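Magazine > Jewellery > Stones and Settings

Sign up to our newsletter and get new features in your inbox every other week. You can unsubscribe at any time.

The quiet glow of moonstone

I bought my first moonstone ring by mistake. I had gone in for a pair of plain silver hoops, and the ring was in the next tray along, looking like a drop of milk. Then I picked it up, tilted it towards the window, and a streak of blue slid across the top of the stone and vanished again. I forgot about the hoops completely!

That streak has a name, adularescence, and it is the whole reason people fall for moonstone. The stone is a feldspar, built up of very thin layers of two slightly different minerals, and light scatters as it passes between them. Thin layers give you blue, thicker ones give you a whiter, softer shimmer. Turn your hand and the glow moves with it, as if it were floating somewhere below the surface. Photographs hardly ever catch it, so if you are choosing from a website, do ask the seller for a short film of the stone being moved under a lamp.

Moonstones are nearly always cut as cabochons, with a smooth domed top and a flat base. The cutter has to line the dome up with the layers inside, and a small error leaves the glow hanging off one side like a badly hung picture. Surachet Kaewmanee has been cutting them at the Weerasinghe workshop long enough to have strong feelings on the subject. He told me he will turn a rough piece over for most of a morning before he touches the wheel, and that he would much rather lose weight than lose the centre. 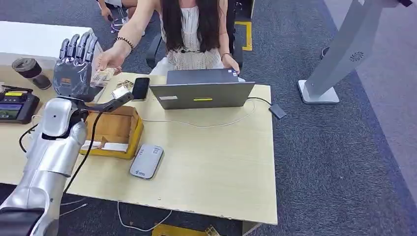 Across the desk, hand raised.

What should you look for? Start with the body of the stone. The most prized ones are almost as clear as water with a strong blue sheen, and they cost accordingly. But please don't walk past the others. There are peach moonstones, warm as apricot jam, and grey ones that look like rain on slate, and a rather lovely cat's-eye kind with a single bright line down the middle. Rainbow moonstone, with its flashes of several colours, is strictly speaking a labradorite, a cousin in the same feldspar family. A good seller will tell you so without being asked. I own two and love them no less for it.

My favourite find this year was at Cultness, a tiny shop with a creaking floor and the best-lit counter I have ever leaned on. They had a peach cabochon in a plain yellow gold collar for £205, and I went back to look at it on 3 separate visits before I gave in. It is a chunky thing, 20 millimetres long, and it takes up most of the space below my knuckle. I have worn it with a wool jumper and with a silk dress and it was happy with both.

Now for the sensible part. Moonstone sits at 6 to 6.5 on the Mohs scale, softer than quartz, so ordinary grit can dull it over time. It also has two directions in which it will split quite cleanly if it gets a sharp knock. For a ring, go for a bezel, where a rim of metal runs all the way round the stone and protects its edge. Claws are fine for earrings and pendants, which lead a gentler life. Take rings off for gardening, washing up and the gym, and keep them away from diamonds and sapphires in the box, as either will scratch them. A soft pouch is plenty.

Cleaning is easy. Lukewarm water, a drop of mild soap, a very soft brush, then dry with a cloth. Keep it well clear of steam cleaners and ultrasonic baths, both of which can open up tiny cracks that were doing no harm.

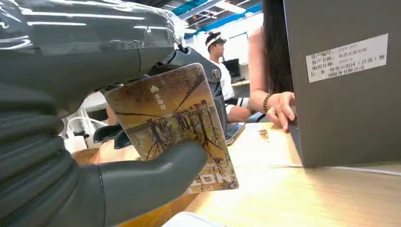 Syahrul Simanjuntak wrote to us after our last stones feature to say that the advice on bezels ought to go further: a bezel can hide a chip as well as prevent one, and anyone buying an old ring should run a fingernail slowly round the join and look at it through a loupe before paying. It is a very good point. I tried it on my own ring that evening and found nothing worse than a bit of hand cream.

Old pieces are well worth the trouble, too. Moonstone was adored by the Art Nouveau jewellers, who set it among enamel leaves and dragonflies, and by the Arts and Crafts makers, who liked it in hammered silver. You still come across small brooches from those years, often unsigned and often cheaper than a new pendant. Drimach holds a sale of them each December, and I have already put the money aside in a jam jar.

As for what to wear it with, moonstone is a wonderful mixer. Pearls bring out its milky side, and garnets make the blue look colder and stranger. On its own, on a fine chain - just long enough to swing a little when you walk - it catches every lamp in the room.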